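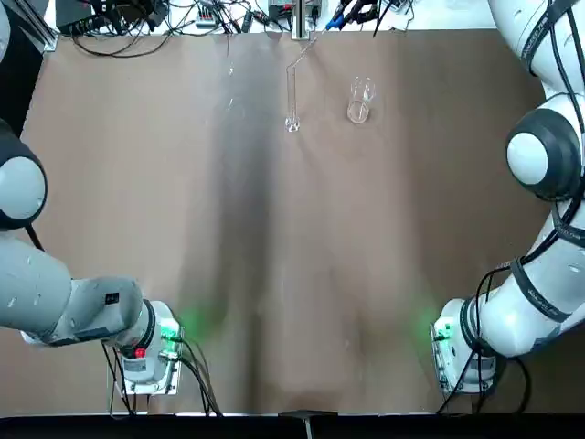
Courts should tell victims when the hearing is

My neighbor found out that the man who had threatened her was sentenced when she read it in the local paper. The hearing was at 10 in the morning, four miles from her house. She would have gone. A letter with the date in it arrived the following week.

I sat through a lot of cases at the Rolland courthouse in November, and hers is not a rare story. The rules there say a victim must be told of a change in schedule within 2 working days. A hearing can be moved with less notice than that, so the court can follow the rule to the letter and the victim still hears too late.

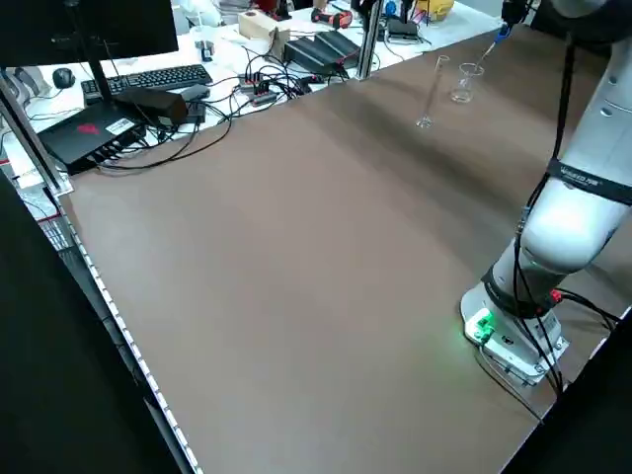 The clerks are not to blame. One of them, Remzi Akyol, showed me his list for the morning: 77 names, 40 of them moved from another date. He calls people himself when he can. Most days he can't get through the list before the judge comes in.

Zevska County had the same trouble and now sends a text message to every victim who signs up, at the same moment the lawyers get theirs. The lawyers in our county already get an automatic notice. Adding one more phone number to it is a small job – the court has the number on the complaint form.

Some defense attorneys worry that a fuller courtroom puts pressure on the judge. I don't think much of that argument. The hearing is public, and anyone off the street can walk in and take a seat. The person who was threatened should at least know which day to come.

The county board takes up the court budget next month. It should put the money for this in.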